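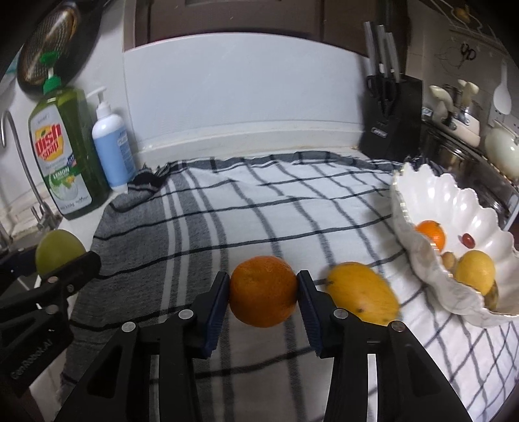 감귤류 보관과 껍질 활용

감귤류의 보관 기간은 온도와 습도, 과실끼리의 접촉 면적에 따라 달라진다. 껍질이 얇은 만다린은 눌린 부위에서 곰팡이가 먼저 발생하고, 껍질이 두꺼운 레몬은 곰팡이보다 수분 손실이 문제가 된다. 라임은 그 중간쯤이며 저온에서 껍질에 갈색 반점이 생기기 쉽다.

구입 직후 처리

봉지나 망에 든 채로 두지 않는다. 전부 꺼내어 꼭지 주변과 바닥면을 확인하고, 무른 것은 따로 빼서 당일 먹는다. 곰팡이가 핀 과실은 통째로 버리고, 닿아 있던 과실은 씻어서 완전히 말린 뒤 먼저 소비한다. 나머지는 먹기 직전에 씻는다. 미리 씻어 두려면 마른 행주 위에 한 층으로 펼쳐 꼭지 쪽 물기까지 제거해야 한다.

보관

일주일 안에 먹을 만다린은 서늘한 실내에 둔다. 꼭지를 아래로 하고 두 층을 넘기지 않는다. 그 이상 보관할 때는 종이 타월로 하나씩 싸서 냉장고 채소칸에 넣는다. 종이가 눅눅해지면 교체한다. 레몬과 라임은 밀폐 봉지에 넣고 공기를 최대한 빼서 냉장한다. 자른 면은 랩을 밀착시켜 사흘 안에 쓴다.

사과와 같은 칸에 두지 않는다. 사과에서 나오는 에틸렌이 꼭지의 노화를 앞당긴다.

즙

냉장한 레몬과 라임은 실온에 30분 두었다가 손바닥으로 눌러 굴린 다음 자른다. 남은 즙은 얼음 틀에 얼려 냉동 봉지로 옮긴다. 틀 한 칸의 용량을 미리 계량해 봉지에 적어 두면 조리할 때 다시 잴 필요가 없다. 우리 집 틀은 한 칸이 18ml이다.

껍질 건조

1. 껍질을 굵은소금으로 문지르고 흐르는 물에 헹군다.
2. 안쪽의 흰 부분을 숟가락으로 긁어낸다. 만다린은 얇아서 생략해도 된다.
3. 5mm 폭으로 썬다. 200g이면 오븐 팬 한 장에 겹치지 않게 펼칠 수 있다.
4. 67℃로 맞춘 식품건조기에서 말린다. 구부렸을 때 휘지 않고 부러지면 끝난 것이다.
5. 완전히 식힌 후 유리병에 담는다. 병 안쪽에 김이 서리면 다시 꺼내 말린다.

오븐을 쓸 경우 최저 온도로 설정하고 문을 조금 열어 둔다. 갈색으로 변한 조각은 쓴맛이 나므로 골라낸다.

행주와 도마에 밴 즙

면 행주의 과즙 얼룩은 마르기 전에 찬물로 헹군다. 마른 얼룩은 산소계 표백제를 푼 미지근한 물에 담근 뒤 세탁하되, 색 있는 원단은 안 보이는 곳에 먼저 시험한다. 술이 달린 행주는 세탁망에 넣는다. 대리석 상판은 산에 부식되므로 즙이 떨어지면 바로 닦는다. 나무 도마는 물로 헹궈 세워 말린다.

최근 글
- 냉장고 채소칸 습도 조절판 사용법
- 유리병 열탕 소독 순서
- Brollik 식품건조기 트레이 세척
- 행주 삶기와 산소계 표백제 비교
- 생강 냉동 보관, 갈아서 얼릴 때와 썰어서 얼릴 때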